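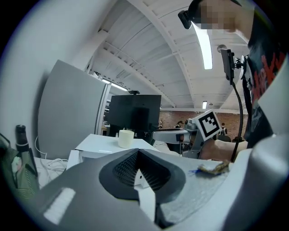
Westix builds slide-out truck bed trays in Bellis, and the plant opened its doors to dealers and fleet buyers on Apr 3, 2019. I went on behalf of our fleet, which runs full-size pickups with the older Westix tray and has had steady trouble with tool boxes walking forward under braking. The first stop was the deck surfacing line, where the smooth coated deck is being replaced by a textured mat. The texture is a fine black grid, of the same general type as on the inner faces of the two pads in the photo at the top, but coarser. Westix would not give the compound. It is bonded to the deck panel before the side rails go on, and a worn mat cannot be replaced in the field. The panel has to be swapped.

The frame shop is next to the surfacing line. Side rails and crossmembers are cut from steel tube, deburred and loaded into a welding fixture by hand. Each bed length has its own fixture. The short bed fixture was running during the visit and the 8 ft. one was parked against the wall with a setup sheet taped to it. After welding, frames are checked for twist on a flat table. A frame that rocks goes back for correction, and one that still rocks is cut up. I asked for the scrap rate and did not get it.

Powder coat is done in house. The frames hang from a single point at the rear crossmember, which leaves a bare spot under the hook. On our older trays that spot is where rust begins. It is now touched up by brush before assembly, and the finished frames I looked at had been done. The touch-up is visibly thicker than the coat around it and sits close to the latch plate, so I would check latch clearance on delivery.

The new model is called the Siralby. It carries a rated load of 1,000 lbs. evenly distributed with the tray closed. With the tray fully extended the rating is lower, and the sign on the demonstration unit did not state it. The manual does, on the page for rear overhang. Buyers should read that page first, as most of our bent rails were bent with the tray out.
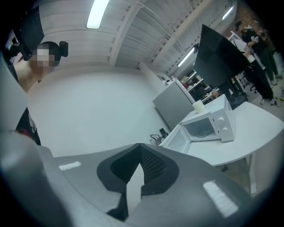 Changes from the older tray, as far as I could confirm them on the floor: the rollers are now sealed bearings on a shouldered bolt. The old ones ran on a plain bushing that took in grit. The latch has 2 stops, one at half extension and one at full, and both engage without the handle being held. The handle itself has moved from the center to the curb side. This suits loading from a sidewalk but puts it behind the license plate lamp wiring on some trucks, and the installer will need to reroute the harness. The bed bolts pick up the factory holes on most current full-size beds. Trucks with a drop-in liner need the liner cut or removed.

Weight of the tray has gone up. The short bed version is listed at 200 lbs. without dividers, and that comes straight off payload. For half-ton trucks with a ladder rack and a full set of tools this matters, and we will have to run the numbers again for each unit before ordering.

The test cell was the most useful part of the tour. A tray is bolted to a cut-down pickup bed, loaded with steel plate and cycled in and out by an air cylinder. The tray on test had visible wear on the outer roller track and none that I could see on the inner one. The technician put this down to the bed being shimmed slightly out of level, to match what is found on used trucks. A separate rig pulls on the latch. There is no brake-stop test with loose cargo, and I said on the comment card that there should be one.

Skustomero had a table in the shipping area with dividers, tie-down rails and side bins that fit the Siralby. The tie-down rail is an aluminum extrusion with a slot along the top. Sample rings slid freely and locked with a quarter turn. The side bins are molded and have lids with a rubber strap at each end. They sit over the wheel wells and are bolted to the bed, so they stay put when the tray moves. I liked the rail and was less sure of the straps - the ones on our current bins do not last a winter. Both items ship separately from the tray and carry their own part numbers.

Orders for the Siralby open in May, short bed first. The long bed version follows with no date given. Parking at the plant is on the north side, the entrance is through shipping, and safety glasses are handed out at the door. Closed-toe shoes are required past the yellow line. I have asked for one short bed tray with the Skustomero rail, to be fitted to the shop truck.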